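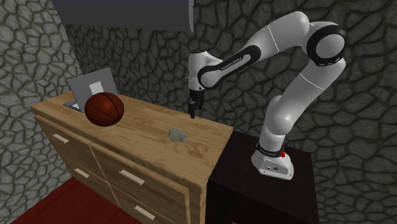
A light wooden dresser beside a dark cabinet.

Quispe Community Housing Office: guidance for tenants on furniture in shared buildings, updated April 2022. Please read the full thread before your next move or delivery. 1/7

Dressers and tall bookcases must be fixed to the wall in any home where a child under six lives or visits often. Wall straps are free at the front desk, two per household. 2/7

Deliveries to the Olten and Suser buildings must be booked with Maritza Muñoz. The freight elevator has a limit of 400 pounds, including the people riding in it. 3/7

Hallways and stair landings are fire exits. Items left there overnight will be moved to storage, and a $40 fee will be added to the next rent statement. 4/7

Tenants may drill into plaster walls for straps and brackets. Drilling into tile or window trim requires written permission from Heriberto Cuervo. 5/7

Used furniture in good repair may be donated through the exchange room at Suser. Mattresses and upholstered chairs are not accepted. 6/7

The next large-item pickup is in September. Sign-up sheets will be posted in both lobbies. Questions about fees go to Yurani Marulanda at the rent counter. 7/7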